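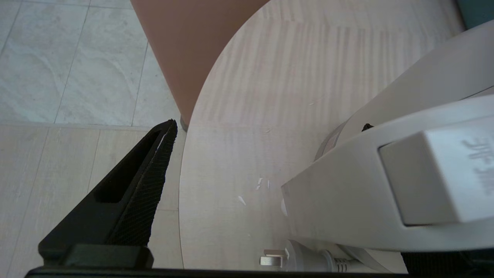 Can a machine make a hot drink in an ordinary room yet? In parts. Gripping a handle or pressing a large button is within reach of current arms, but the whole job, from plugging in to pouring, still depends on a person for at least one step in most trials.

That is the position set out in a short report released on Nov 1, 2020 by Halberg, a small engineering consultancy that tests service machines for hotels and care homes. The report covers 14 chores, tried in furnished rooms with standard household goods. Kettles, mugs and tissue boxes were left as sold, without markers or special handles.

Each chore was split into stages and scored by stage. A kettle counts as five: take hold, lift clear of the base, open the lid, fill, and return to the base. The first two stages were scored as reliable. Returning the kettle was less so, as the underside has to meet the connector within a few millimetres, and the handle hides much of the base from a camera mounted near the wrist.

Lids were a separate difficulty. A push-button lid needs firm pressure in one spot while the body is kept still. With a single arm, the force tends to push the kettle across the table. The authors suggest either a second arm or a heavier base, and note that buyers are unlikely to accept the second.

Plugs scored lowest. Two flat pins must be lined up with a socket that is often low down, behind furniture or in poor light, and the flex pulls the plug off line as the arm moves. The test team allowed 20 attempts per machine and stopped early where there was a risk of damage to the wall plate.
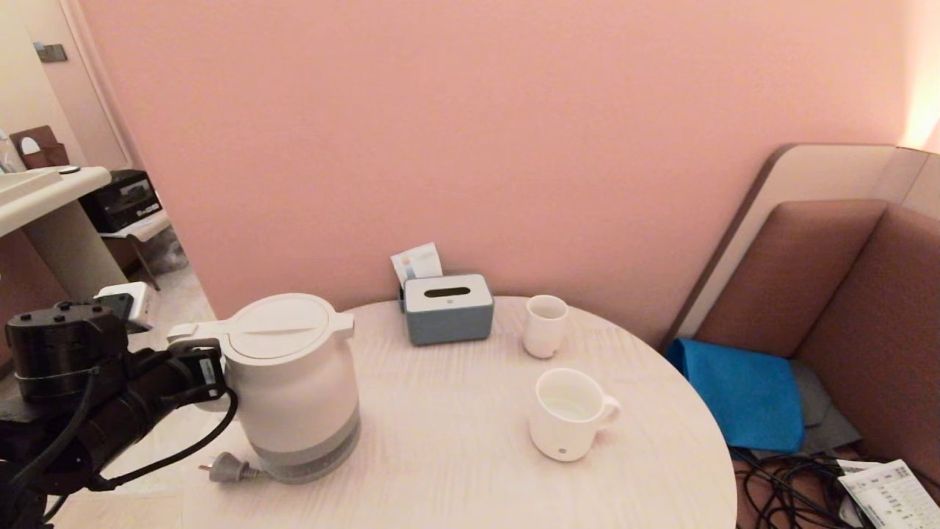
Sânziana Bălan questioned whether the stage scores were useful to anyone running a building, saying that a chore which is four-fifths finished still needs a member of staff to walk to the room. She would prefer a single figure for chores completed without help, "and the time taken, door to door".

The report does give times, though only in an annex. Clearing one mug from a table to a counter had a time limit of 100 seconds, counted from the start command to release of the handle. Handled mugs were easier than plain cups, which can tip if the fingers close unevenly. Soft goods such as folded cloths were moved without trouble but seldom stayed folded.

Shop-floor work fared better. Restocking a shelf with boxed goods was rated ready for supervised use, provided that box sizes are known beforehand and the aisle is closed. Groveo, which supplied two of the arms, said it had no plans to offer them for home use at present.

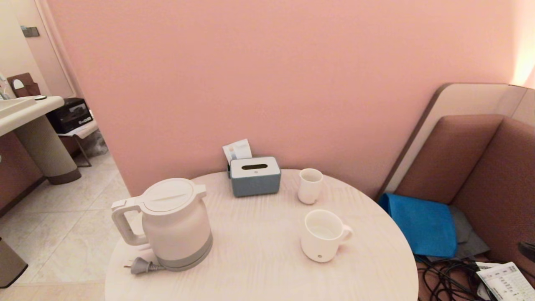
Tabletop items used in the kettle and mug chores.

Letay Dinsa, who edited the report, said further trials are planned for July, with a wider range of kettles and some 35 types of cup and mug. Filling from a tap will be tested as a chore of its own. Scoring by stage will be kept, with a completed-chore figure printed beside it.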